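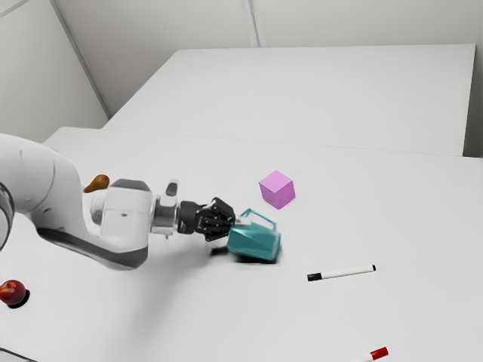
Magazine > Work > Features

The Sorting Hall Learns a New Trade

December
By Golnar Bakhtiari

At six in the morning the returns hall of Golestani is still quiet, and Forough Rahimi is already at her screen with a glass of tea. For many years she began the day in another way. She put on gloves, pulled the first crate to her bench and took out whatever a customer had sent back: kitchen things, toys, pens, once a full set of curtains with the hooks still in them. Now she begins by looking at what an arm did in the simulator during the night.

Golestani handles returned household goods for shops in the Skudden area. Each item must be picked out, turned, looked at and placed on the right belt. It is work for the hands, and it is hard on the wrists. Two years ago the company decided that robot arms should do a part of it, and that the people who knew the items best should prepare the arms for the job.

The preparing happens in a program that everybody here calls Gutus. Inside it there is a plain room with white tables and an arm with a black gripper. The items on the table are simple ones, a cube, markers, some fruit, a pitcher with a handle. Rahimi chooses a task, starts it, and watches how the arm comes to the object. When she sees a bad approach she marks it and writes a short note for the engineers.

"In the beginning I wrote too much," she told me. "I wrote like I was explaining to a new colleague. Then I learned that they want to know which moment, and what I would do with my own hand at this moment."

The last series had 1,000 attempts, and she and the other reviewers passed 717 of them. She did not sound proud or disappointed when she gave me the number. She wanted to speak about handles. A person takes a handle without thinking, she said, but an arm can come to it from a direction that no person would choose.

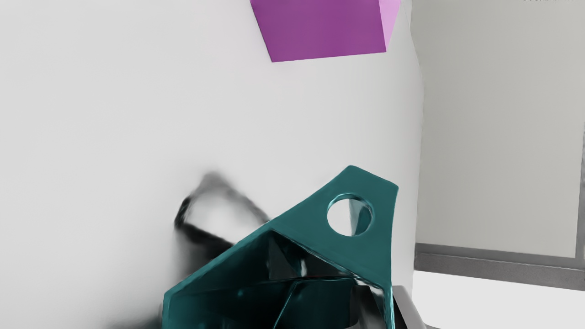

Close view in the simulator, with the cube above the teal piece.

The views from very near are the ones she finds the most tiring. On the wide view she understands the table at once. On the near view a surface can fill half of the screen, and she needs some time to know what she is looking at. The hall manager, Mahnaz Salehi, has therefore limited the review to two hours without a break. The rule came from the staff, after a meeting which Salehi describes as "not very polite."

Salehi speaks openly about the difficult part. When the plan was announced, people expected that the benches would disappear and they would disappear with them. The company promised in writing that no one would be dismissed in the first 5 years. Some left anyway. Others moved to the review room, which was before a storage for cardboard and still smells like it.

Peninah Wanyama stayed at the benches, and this was her own wish. She sorts the items that are not planned for the arms: wet boxes, broken glass, things packed together with tape. On a normal shift the manual line takes 888 pieces. "They ask me if I am afraid of the robot," she said. "I am more afraid of the chair. Forough sits the whole morning and now her back hurts, before it was only the wrist."

Her bigger complaint is about the pay. The reviewers received a new grade, and the bench workers did not, although the bench now gets only the difficult items. Homa Shokri, who represents the staff, has brought this question to the management and expects an answer before spring. She has no argument against the arms. She wants that the money saved on the easy crates is seen also by those who open the bad ones.

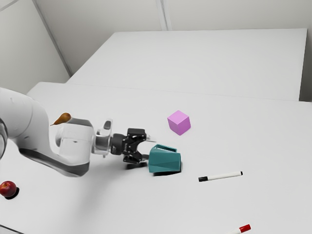

The pitcher on its side by the gripper, on a simulated table.

Before lunch Rahimi let me try a review. I had a pitcher lying on its side, with the opening toward the gripper, and I was asked what I would do. I said I would take it by the edge. She shook her head and held up her own hand, the fingers a little apart, and turned it slowly in the air until it came to the handle from above. Then she typed her note. It had four words.

Later she went down to the hall and worked an hour next to Wanyama. All reviewers do this once a day — Salehi wrote it in the schedule because she fears that they will forget how the items feel. Rahimi put on her old gloves. The first crate was full of lamps.

More in Work
The night shift at the Flilimier bakery
Who trains the trainers?
A small town and its last glove maker
Letters: your answers on the shorter break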